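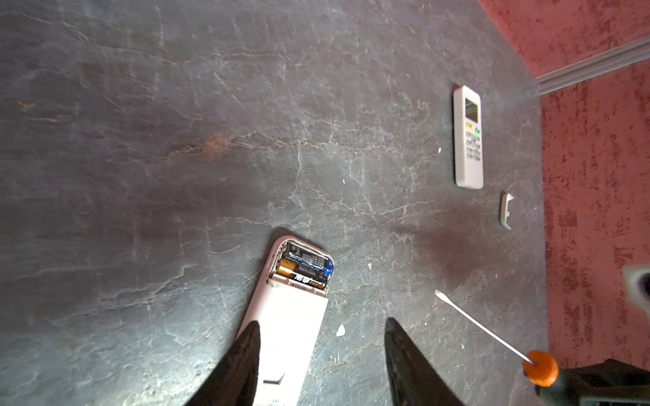 Remote with the battery cover off, two AAs in place.

List home | Threads | Authors | Previous | Next | Reply

From: Tia Ackroyd
To: Mutstead Home Energy list
Date: 27 October 2019
Subject: Re: Keeping the back bedroom warm without the boiler

Dušan Jurić wrote:
> We've got an air conditioner in the back bedroom that also does
> heating. Has anyone on here used theirs right through a winter? The
> boiler is old and I'd love to leave it off until it gets properly
> cold. Also, do you use the timer or leave it ticking over? Mine
> roars for ages if I start it from cold.

Dušan, yes, do it! We're going into our second winter this way and I'm still delighted with it. We had ours put in one July for the hot nights and only found the heat setting when my sister came to stay and went through all the buttons.

Leave it ticking over. I had ours on the timer at first, off all day and on at teatime, and it roared just like yours (you couldn't hear the radio). Now it sits at 17 while we're out and goes up to 20 when somebody wants to use the room, and most of the time I forget it's on. Point the flaps down for heat, too. They're set up for cooling, and all our lovely warm air was going along the ceiling and staying there.

Clean the filters! I do mine every 5 weeks with the hoover brush and then a rinse in the bath, and let them dry overnight before they go back. The first time I did it there was enough fluff in there to knit with.

Money, as you're bound to ask: I read the meter for that circuit all last winter, and the one room used 840 units from October to the end of March. We cut the gas right back, so I was very happy with that. Our room faces south though, and it has the thick curtains from the old Grimico shop, so yours may well come out different.

One thing I haven't cracked is frosty mornings, when the outside unit stops to clear itself and the room gets a bit chilly for a while. Does anyone over Flistudell way have theirs on a sheltered wall, and does it help?

Tia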